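Ma règle des placards, ou comment je me suis enfin disciplinée

Novembre 2022

Bon, j'avais promis un billet sur les bonnes pratiques de test en simulation, le voilà ! Depuis juillet je travaille sur Lurach, notre banc virtuel de cuisine, et j'ai accumulé assez de bêtises pour en tirer un règlement maison. Il tient sur 3 pages (Jozef Schouten, mon relecteur, trouve que c'est déjà trop).

Première règle, la plus bête : un essai de rangement, un objet, une étagère, et on écrit lesquels AVANT de lancer. J'ai perdu 214 essais parce que mes étiquettes disaient seulement « placard ». Quelle étagère ? Quelle orientation ? Aucune idée, tout à la poubelle.
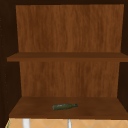 Bouteille couchée, étagère du bas.

Deuxième règle : on décide noir sur blanc si « couché » compte comme « rangé ». Chez Grurix, où j'étais avant, chacun avait son avis et les scores changeaient selon la personne qui dépouillait, un vrai bonheur. Maintenant la fiche a une case pour la pose finale, et une case vide annule l'essai. C'est sévère, mais je dors mieux.

Troisième règle, les petits objets passent le même contrôle que les gros. Même fiche, même point de vue, même délai avant de noter la position.

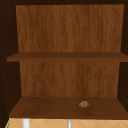

Et surtout on ne change pas le délai en cours de série ! Je l'ai fixé à 600 pas de simulation, avec un plafond de 2000 pour l'essai complet. On peut discuter ces valeurs (Obradović, l'équipe d'à côté, préfère plus court), mais une fois la série lancée on n'y touche plus, même quand on meurt d'envie d'aller déjeuner.
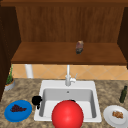 La quatrième règle m'a valu le plus de discussions : vérifier tout le plan de travail, pas seulement la cible. Mon ancien script Clornov ne regardait que l'étagère et se fichait du reste. Or un décor de cuisine, c'est vite chargé : rien qu'autour de l'évier, il y a le raisin sur son assiette bleue, la plante, la bouteille verte debout à droite. Je note donc la position de chaque chose au départ et à la fin, et tout écart part dans une colonne à part, sans toucher au score principal. Jozef voudrait qu'un écart fasse échouer l'essai. Moi je trouve ça trop dur pour un premier règlement, on en reparlera.

Si vous avez vos propres fiches, envoyez-les-moi, je suis preneuse, surtout pour la partie pose finale où mes seuils d'angle sont encore choisis au doigt mouillé.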